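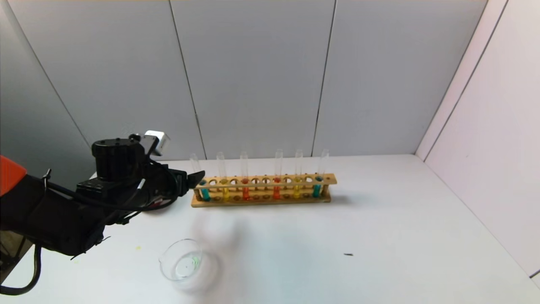
Who signs off an arm before it's allowed near glass? I do now, with a second name under mine from anyone who didn't write the program.

9th October

Spent most of the day on the rules for the small arm. We have been running it since spring on a page and a half that Gurkov sent us with the cell, and most of that page and a half is about electricity. Ademir Peixoto came up after breakfast with his copy covered in pencil and we sat down to do it properly.

First thing we settled was speed. The old sheet says "reduced speed when a person is present", with no figure. Everyone has read that to suit themselves. We have put 10 per cent for any new program, first run, one hand on the stop. If that goes clean it can go up, but whoever raises it writes the new setting in the log with their initials. Ademir wanted three clean runs before any increase. I thought one was enough for a rack pick, where the moves are short, and three for anything with pouring. We left it at three for everything. It's simpler to remember and I was tired of arguing.

Second thing, cables. I have been putting this off. The rule as drafted is that cables on the arm are checked by hand through the full range of the wrist before the first run of the day, power off, and that any cable going over the table edge has slack enough at full reach. Ademir asked who decides what "slack enough" means. I wrote "a loop you can put your fist through" and he laughed but it stayed in. Brunex do it with a tape measure, apparently. We can change it in December when the whole thing is reviewed.

The rack took up the late morning. Six tubes in it, teal at both ends, then yellow, then the reds in the middle, with empty holes between. I like the colours for practice because if a tube goes back in the wrong place you can see it from the door. The two reds are too close for that, though. One is more orange than the other and under our lights I had to look twice. Wrote down: no two neighbouring tubes to be told apart by shade alone. Next batch I'll mix something blue.

Then the question of the approach. The program we were given comes in at the side of the first tube, a little above it, and stops there before it closes in. I want that stop kept in every program, and I want it long enough for someone to say no. Salehi's people cut theirs out to save time and told us so quite cheerfully on the phone. I don't know how many seconds it costs over a day. It can't be many. The rule says the pause stays, and that it's never shortened during a demonstration, visitors or no visitors.

Lunch was soup. Rained until two.

Afternoon was the table. Nobody had ever written down what may be on it. Agreed wording: the rack, the dish, and whatever the program names, nothing else. No pens, no phones, no mugs (this last one underlined by Ademir, looking at me). The top is wiped before each session and looked over again from low down, because small bits don't show from standing height even on white. I found a dark sliver of something and a yellow speck near the arm while we were talking about it, so that rule went in without any debate.

We had a longer talk about glass. Ademir would rather everyone trained on plastic tubes and only moved to glass after signing off. I see the sense in it, but plastic grips differently and people then have to learn the grip force all over again. Where we ended up – plastic for the first session, glass after that, clean water and food dye only, and eye protection for everybody in the room including the person at the keyboard. Real samples need a separate form. I haven't written the form.

Also the log. The present one is 90 pages of a ruled book and a good half of it says "fine". I went through it before tea and counted up what we would need if anyone ever asked us a serious question. There are 369 entries and only 19 of them say what program was running. That bothered me more than anything else today. From tomorrow an entry has the program name, the speed, who was on the stop and what was in the rack. If it isn't filled in, the next person doesn't start.

Ademir thinks people will fill it in badly for a fortnight and then settle. He was the same about the door interlock and he was right about that, so perhaps.

One we didn't settle is who may clear a stop. I say whoever pressed it. He says the person responsible for the cell, every time, even if they have to be fetched from the other building. His way is safer and mine will get followed. Put both versions in the draft with a line between them and sent it to Mirkadance for an opinion, as they have had to live with theirs longer than we have.

Typed it all up after supper. Comes to four sides. I would like it at two, so that it can hang by the cell and be read standing up. Will cut the introduction first – it says nothing the headings don't.

Must remember: new laminating pouches, the spare stop button, and ring my sister back.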